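Speaker notes — "Small Ads, Big Streets"
Afternoon session, main room. Keep to 35 minutes, leave the rest for questions.

Opening

Hi everyone, thanks for coming back after lunch. I know what that costs. I want to talk about advertising that people walk past on the way to the bus, because I love it, and because I think our trade has been treating it as the leftovers of the budget for far too long.

(Wait for people to sit down. Clicker is slow, press once.)

Quick show of hands: who can remember a poster they saw this morning? Keep your hand up if you can also remember who paid for it. Okay. So that's our problem for the next half hour, and I think it's a wonderful problem to have.

The Ladudham job

Last October we ran a campaign for Grasent, who make fitness gear for people who mostly don't think of themselves as fit. Lovely client, tiny budget. They had been buying the usual thing: one big shoot, one line, same picture everywhere. It looked great in the meeting and it looked like everybody else's on the wall.

We asked if we could spend the money on words. They said yes, after a pause I still remember — a long one.

So we wrote 302 different posters. Each one went up in a single spot in Ladudham, and each one was about that spot. The one at the foot of the station steps said "You've got these." The one by the hill on the north side said "Walk up. Complain at the top." That's my favorite, and I didn't write it.

SLIDE: the station steps poster. Let them read it. Don't read it out loud.

How we wrote them

We walked. Four of us, two weeks, notebooks, bad shoes. The rule was that you had to stand in the spot for ten minutes before you wrote anything, and you couldn't use a line anywhere else even if it fit. We threw out far more than we kept. A lot of the early ones were jokes about being tired, and they all sounded like a greeting card, so those went.

What surprised me was how much the street gives you if you hang around! There's a long wall by the canal where people speed up without noticing, I suppose for the shade at the end of it. We'd never have found that on a map. The line there was "Almost shade." Two words, and it got more mail than anything else we did.

(If running late, skip to Hundton.)

What went wrong

I want to be fair here. Some of it flopped. We put 70 of the posters inside bus shelters and wrote them too long. People in a shelter are looking down the road for the bus, and they give you a glance at best. I'd pushed for those long lines myself, so that one's mine.

We also got a complaint about the word "lazy," and the person was right. We'd meant it kindly and it read as a scolding. We pulled that poster the same afternoon and the client backed us. If you take one practical note home from today, read every line as if you were already having a rough morning.
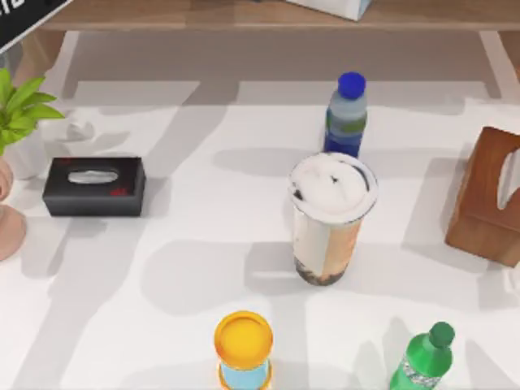
Hundton, and doing it again

The second round was in Hundton, which is flat and windy and has almost no walls to speak of. So we used the ground, and the backs of benches, and the sides of the ticket machines. Paredes did the printing for us both times, and they were heroes about it. Try asking a printer for hundreds of single copies and see what their face does.

By the end of the Hundton run Grasent had 2857 messages from the public, and I have read every one. Plenty were people suggesting lines for their own street. Some were better than ours. We ran a few of them, with permission and a fee, and I'd do more of that next time.

SLIDE: three of the public lines. Let the laugh finish before moving on.

Did it sell anything? The client came back for another year and gave us more walls, so I'm happy. I don't have a neat chart. With this much going on at once, I'd be suspicious of anyone who did.

Closing bit

If you've got a small client and a small budget, please try a version of this. Pick one street. Write five lines that would make no sense on the next street over. Put them up and go stand nearby — you'll learn more from watching faces for an hour than from any deck, including this one.

Questions. Repeat each one into the mic, the back row can't hear the floor. Spare posters are by the door, one each to start with.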